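Chapter 7
What a Worn Surface Can Tell You

Most advice about caring for tabletops begins with a product. Buy the spray, the pad, the felt discs, and the marks will go away. This chapter begins one step earlier, with the mark itself, and asks how much anyone can learn by looking at it. The answer is usually less than the label on the bottle promises.

Take the claim, repeated in many household guides, that mugs ruin white tables. It may be so. A fired clay foot with no glaze on it can be rough enough to leave a gray line. But so can a belt buckle, a pan, a chair carried across the room, or a cleaning pad with grit in it. Efraín Muñoz kept notes on 17 shared tables at the Ullport study house and could name the cause of a mark only when he had watched it being made. Auður Egilsson, who read his notes in December, doubted even some of those.

Two words need care. A scratch removes material from the surface. A transfer mark adds material to it. They can look alike from standing height, and a matte finish makes them harder to tell apart. A fingertip will often settle the question faster than a bright lamp.

Study Figure 7.1 before you read on. Write down what you see, then, on a separate line, what you assume.

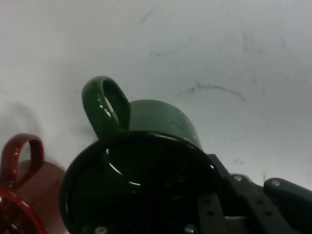

Figure 7.1 Green and red mugs on a white tabletop with scuffs and dark smudges.

Many readers blame the green mug at once. It lies on its side, and a long curved mark runs across the same table. That is a weak case. Nearness is a reason to test the mug, and Section 7.1 gives a test that takes 60 seconds and a damp cloth. Keep your two lines of notes, as you will need them for it.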